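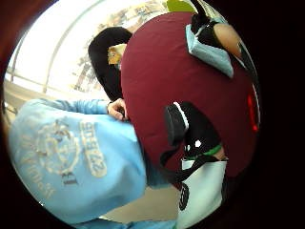 Bags, straps and a sleeve, as the gripper's own camera gets them.

Kalliopi Kadrić talks fast when the subject is bags. "A mug is polite," she says. "A mug holds its shape while you think. A bag is different every single time you touch it, and I love that!"

Kadrić leads data collection at Stondum, a small company that wants to teach household robots by showing them what people do. The current project is called Juleo, and it has 2,024 recorded examples so far. She would like a great many more, but she is in no hurry to get them in bulk.

"We had a stretch in August when we recorded 347 in one go, and I was thrilled until I sat down and watched them," she says. "They were all the same. Same reach, same angle, same speed. The model learned that one move beautifully and then fell apart when a strap was on the other side."

So now the people doing the recording get fewer rules. They are told what the end result should be and then left alone to get there in whatever way comes naturally. If someone fumbles, the fumble stays in. Kadrić is especially fond of those – the second try after a bad grip, she says, is worth more to her than a clean first one.

I asked why the team bothers with two ways of collecting, the hand-held gripper and the glove. She was off before I had finished the question.

"The gripper is honest about what a robot can do. Two fingers, one camera, good luck. You find out right away what's hard. But people don't have two fingers, and there's so much going on in a real hand that we were throwing away. How you shift a cup a little without putting it down. What the thumb is doing. The glove gets us that, and the cube on the back tells us where the hand is in space."

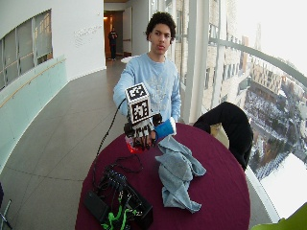
A glove session at the round table, with a blue cup and a cloth towel among the things to hand.

The patterns on the cube have to stay in view of a camera, and that takes some getting used to. New people tend to turn the wrist away at the worst moment. Kadrić gives them 50 practice runs before she keeps anything, and she sits through all of them.

Sessions last 60 minutes and then everyone stops, even when it's going well. Tired hands get sloppy in a way she doesn't want to teach. On Friday afternoons the team reviews the week's recordings together, using a labeling tool they built in-house and named Lema. Arguments break out over when a grasp begins. Is it first contact, or the moment the fingers start to close?

"We went back and forth on that for weeks," she says, laughing. "I was on the losing side. I still think I was right, but the labels match now, so fine."

What would she record next, given the choice? Zippers, she says at once. Then coats, then anything with a drawstring. She has already started a list, and when I left she was adding backpacks to it.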